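Subject: Re: [ikbridge-cooks] Plate color and portions
From: Ohemaa Sarpong
To: ikbridge-cooks
Date: June 25, 2026

Kwame,

I read the Anness booklet you linked, all of it, including the part at the back where they sell you the plates. I'm not convinced, and I'd like to say why before the whole list goes out and replaces its dinnerware.

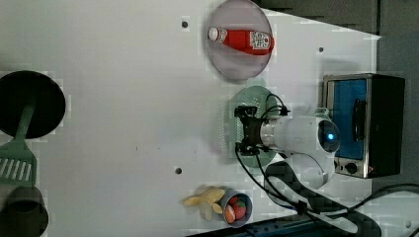
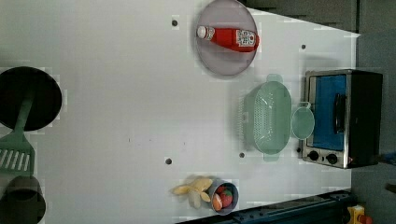 Red against lavender: a ketchup bottle lying on a plate, both pictures.

Kwame Dogbe wrote:
> Has anyone else tried the colored plate thing? The idea in the
> Anness booklet is that when the food stands out against the plate
> you see how much you've taken, and you serve yourself less. So
> red sauce on a pale plate is good, rice on a white plate is bad.
> They say the people who switched ate a lot less without feeling
> hungry. We've been using the Grurell set since February and I do
> think we're getting more leftovers than we used to. My sister-in-law
> says the same. It seems like an easy thing to try and the plates
> are nice anyway. They stack well too.

I'll take the booklet first. It says "people who switched." Which people? I looked for a number and the only one I found was 4000, and that turned out to be how many sets they had sold. Selling a lot of plates tells me people like plates. There's a chart on the page after that with two bars and nothing written up the side, so I can't tell if the short bar is a spoonful smaller or half a dinner smaller. If a kid handed that in as homework it would come back with a note on it.

Then there's the question of what they compared. As far as I can make out, the "before" plates were whatever people had in the cupboard and the "after" plates were the Grurell ones. Have you held a Grurell plate next to an ordinary dinner plate? It's smaller. Mine from the thrift store is 11 inches across and my neighbor's Grurell sits inside it with the whole rim showing. So if somebody ate less after switching, was it the color or was it that there was less room? The booklet doesn't bring it up.

I have the same trouble with your leftovers. I believe you that you have more of them. But you told us in the spring that your oldest had moved out, and I'd guess you are still cooking in the same pot. I know I was for a long time. My freezer was full of soup and I hadn't bought a single new plate.

And which color are we supposed to want? The booklet says contrast is what counts. Fine. But last night we had tomato pasta, a green salad and bread. What plate is that? If it's pale, the bread disappears and I eat the loaf. If it's dark red, the sauce disappears. Nobody I know eats dinners of one color. You'd need a plate per food, and then you're washing up until bedtime.

Yayra Appiah wrote me off-list to say that blue is the one that works, because there is no blue food. She got that from a different booklet. I asked her about blueberries and haven't heard back. I grew up eating off blue enamel, every meal, and my mother would be happy to tell you whether it held me back.

What bothers me more is "without feeling hungry." How would they know? Did they ask at the table, or at ten at night with the fridge open? I can serve myself a small dinner on anything. A paper towel will do. The trouble comes later, with the crackers, and crackers don't go on a plate of any color in my house.

To be fair, I did try something. I have two sets, one plain white and one dark green, and I used each for a while and dished out rice the way I always do. I didn't weigh it, so take this for what it's worth, which isn't much. I couldn't see any difference. My husband went back for seconds from both. I did notice that I used the smaller pan in the second week since the big one was soaking, so there goes my experiment too. That's my point, I suppose. It's very easy to fool yourself with this kind of thing, and I managed it while I was trying not to.

Would I believe it if someone did it properly? Sure. Same size plates, same food, different colors, people who don't know what it's about, and someone weighing what's left in the serving bowl. And then weigh the crackers. If anyone on the list knows of a test like that, please send it, and please send the actual test and not a page with a "buy now" button under it. Skarphéðinn, you used to have a folder of clippings on portion sizes. Is there anything in there on color?

Until then I'm with you on one thing, they are nice plates. If you like them, use them. I'd just leave the diet out of it. A set of 4 costs more than my good skillet did.

On the other subject, the bean recipe from last week: mine came out hard as gravel after the full cooking time. I used the old bag from the back of the shelf, so it may be the beans. Did anyone else add the tomatoes at the start like it says? I wouldn't.

Ohemaa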